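# Me siguen cada tarde al salir de la parada de Lenport, ¿sirve de algo denunciar?

**ellen_lenport**

Hola a todos. Escribo desde una cuenta nueva porque en la otra me lee medio barrio y no me apetece. Os cuento, y perdón por el tocho.

Llevo desde principios de curso volviendo a casa en el 109, que me deja en la parada de Lenport, la que está al lado de la frutería cerrada. De ahí a mi portal hay 15 minutos andando. Pues bien, hay un grupo de chavales (no tan chavales, yo les echo veintitantos) que se ponen en el murete y empiezan con los comentarios. Al principio era lo típico, un silbido, un «guapa, ¿adónde vas?», y yo auriculares y para delante. Pero hace unas semanas uno de ellos empezó a caminar detrás de mí. Sin decir nada, a unos metros, hasta el semáforo. Luego se da la vuelta. Al día siguiente, lo mismo.

No me ha tocado ni me ha amenazado con palabras, y ahí está mi duda. Mi hermana dice que vaya a la policía ya, mi compañera de piso dice que me van a preguntar «¿pero te ha hecho algo?» y que voy a salir de allí con peor cuerpo. Sé que hay más mujeres a las que les pasa, porque un día coincidí con dos chicas del instituto que cruzaron de acera en cuanto los vieron, y se notaba que lo tenían ensayado.

Mis dudas concretas:

- ¿Se puede denunciar si solo te siguen y te dicen cosas?
- ¿Necesito saber cómo se llaman?
- ¿Puedo grabarlos con el móvil o me meto yo en un lío?
- ¿Alguien ha conseguido que pongan más vigilancia en una parada?

Cambiar de ruta ya lo he pensado, pero la otra línea me deja en la rotonda y tardo casi el doble. Y además me da una rabia tremenda ser yo la que cambie. ¡Gracias por leer!

---

**dindgate_sur**

Ve y denuncia. A mi prima le pasó en Dindgate, fue a comisaría y al final dejaron de aparecer por allí. Lo de grabar yo lo haría sin pensarlo, y que se enteren de que los estás grabando. Y si no, que te acompañe alguien un par de días y ya verás qué valientes son. Ánimo.

---

**nishad77**

Ellen, siento mucho lo que te está pasando. Yo estuve en algo muy parecido hace dos años (otra línea, otra parada, el mismo murete de siempre, que parece que los fabriquen en serie) y acabé denunciando, así que te cuento lo que aprendí por el camino. Aviso: no soy abogada, solo una vecina pesada que ha hecho muchas colas.

Lo primero, sí puedes ir. No hace falta que te hayan tocado. Que alguien te siga varios días seguidos por el mismo trayecto ya es algo que merece quedar por escrito, y lo que sea en términos legales lo tienen que decidir ellos, tú vas a contar hechos. Tampoco necesitas nombres. Yo describí a «el de la cazadora verde» y tan tranquila, me cogieron la declaración igual.

Eso sí, la primera vez fui sin nada preparado y me hice un lío con las fechas. La persona que me atendió fue amable pero se le notaba la prisa, y yo salí con la sensación de haber contado una película. La segunda vez llevaba mis notas y fue otra cosa. Así que te pongo lo que hice, por si te sirve:

## Antes de ir

Apunta cada episodio en cuanto llegues a casa: día, hora, dónde empezó, hasta dónde te siguió, qué te dijeron palabra por palabra aunque dé vergüenza escribirlo. Yo lo hacía en mensajes a mí misma, que así llevan la hora puesta. También apunté el número del autobús, y la conductora de mi línea resultó ser un sol, se acordaba perfectamente de ellos.

Habla con las chicas del instituto si vuelves a coincidir, pero con cuidado, que si son menores lo suyo es que lo sepan en casa o en el centro. No les pidas que den la cara por ti. Con que sepan que tú vas a ir, a lo mejor se animan.

Sobre grabar: aquí no estoy de acuerdo con lo que te han dicho arriba. Plantarles el móvil en la cara puede ponerlos más gallitos, y estás sola. Además, no tengo claro hasta dónde se puede y hasta dónde no, pregúntalo en comisaría antes. Lo que seguro que no haría es subirlo a ningún grupo del barrio. En el nuestro éramos 268 y aquello acabó con gente señalando a un chico que no tenía nada que ver.

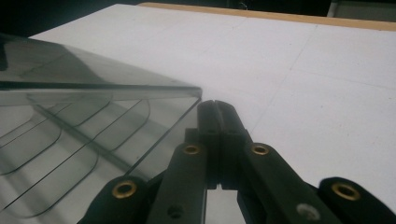
## En comisaría

Pide que te den copia de la denuncia y no te vayas sin ella. Léela entera antes de firmar, con calma, aunque haya cola detrás. En la mía habían puesto «la acompañan hasta el semáforo», como si fuéramos de paseo, y pedí que lo cambiaran a «la sigue». Lo cambiaron sin problema.

Si puedes, ve acompañada. Tu hermana me parece una candidata estupenda, por lo que cuentas.

Y si un día te siguen más allá del semáforo, no vayas a tu portal. Métete en un bar, en la farmacia, donde haya gente, y llama a emergencias desde allí.

## Lo de la vigilancia

Esto va lento, te lo digo ya. Nosotras recogimos firmas (389, que para un barrio como el nuestro es muchísimo) y las llevamos a la junta de distrito. Pusieron una farola nueva y una patrulla que pasaba por las tardes durante un tiempo, luego dejó de pasar. La farola sigue. También escribimos a la empresa de autobuses para pedir parada a demanda por la noche y todavía estamos esperando la respuesta.

¿A qué hora sueles bajar tú del 109? Yo paso por Lenport los martes cuando salgo de pilates, y si te cuadra hago ese tramo contigo encantada. Escríbeme por privado.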